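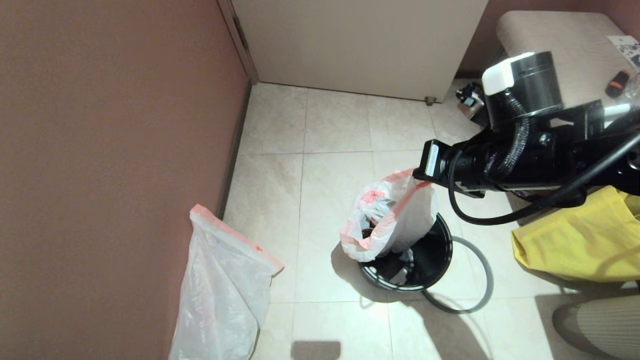
Bag and can, bag mid-lift.

Trash and recycling - what changes in March

OK quick one this month, I'm writing between two other things so bear with me. Pickup days. Yes, again.

Skomville has a new hauler starting in March and the schedule moves with it. Household trash goes to Tuesday, recycling to Friday. Bulky items are by request only now. No more leaving a couch by the gate and hoping. The hauler is called Damow, in case you see the name on the trucks and wonder who they are. Same rate through the end of the year, I asked twice.

Shiuli Bhuiyan went through the contract for us (all 26 pages, thank you Shiuli!!) and the main points are these. Bags have to be tied. Loose trash in the big bins gets left behind, and three left-behind tags in a month means a fee for the whole building, not just whoever did it. The fee is split by unit. So please tie your bags. Drawstring, twist tie, a knot, they don't care.

Size of bag - a lot of you asked. Kitchen size is fine. Small bathroom bags are fine too but put them inside a bigger one, the little ones fall out when the bin tips and then they're all over Jayasinghe Street until somebody picks them up. I picked up eleven in one morning last fall. Not doing it again.

Recycling. Cardboard flat. Glass rinsed, doesn't have to be spotless. Pizza boxes: clean half yes, greasy half no, tear it down the middle. No plastic bags in the recycling at all, even if it's full of recycling. Tip it out, take the bag home. This is the one the old hauler let slide and the new one won't.

Black plastic trays are still a no. I know, I know, they have the triangle on them. Still a no. 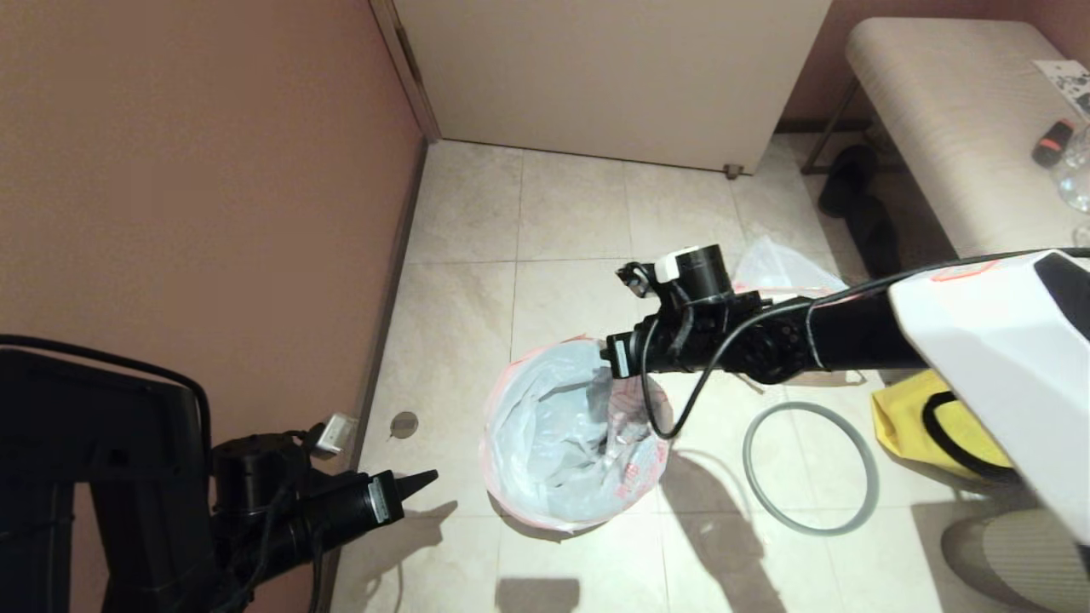

Compost is the other thing. We've got the green buckets back from Estivton and they're in the bike room, second shelf, with lids. One per unit, sign the sheet so we know who still needs one. Ha-neul Hwang is running the sign-up and also has the good liners if you want to buy a roll, 4 dollars, cash or put it on your account. You don't have to use liners. Newspaper works, so does nothing, if you're OK rinsing it.

What goes in: peels, coffee grounds, eggshells, stale bread, tea bags without the staple. What doesnt: meat, bones, anything oily, cat litter. Somebody put a whole roast chicken in there in the fall and we had raccoons until Thanksgiving.

Bin room door. It sticks when it's cold. Lift the handle a little and push, don't kick it, the bottom panel already has a dent. Rizwan Navaratnam is getting a quote for a new closer. If the door won't latch behind you, text the building number instead of propping it with the recycling bin. The code is changing on the first of March as well - new one will come on paper under your door, not by email, so don't write in asking me for it please.

A few leftovers from the tenants' meeting:

The chute on the north side stays closed. The repair came in way over what we have set aside and the vote was to leave it. So fourth floor, sorry, it's still the elevator.

Batteries and light bulbs go in the labeled box by the mailboxes. Dilani Barua takes it to the county drop-off when it's full. No paint. There were two cans of paint in there last time and one of them had leaked all over the batteries and Dilani's trunk.

Old electronics, hang on to them until the spring collection. Date to come, I'll put it in the next issue once the county posts it.

Donation pile in the lobby: stays up one week, then it goes. If your thing is still there on day eight take it back upstairs. Clothes in a closed bag, books in a box. Mattresses are NOT a donation.

Also, unit 336, your stroller is in the bin room. It isn't trash as far as I can tell? Please come get it before Tuesday pickup starts. And 201 left a very nice lamp, which already has a new home, so thanks for that.

Printed schedules are on the table by the elevator, big type on one side, Spanish and Bengali on the other. Take one for the fridge. If we run out, Siriporn Kongkaew has more in the office, weekday mornings, knock loud becuase the radio's usually on.

Next issue is parking permits and the laundry card machine. Send me anything you want in it by the end of next week.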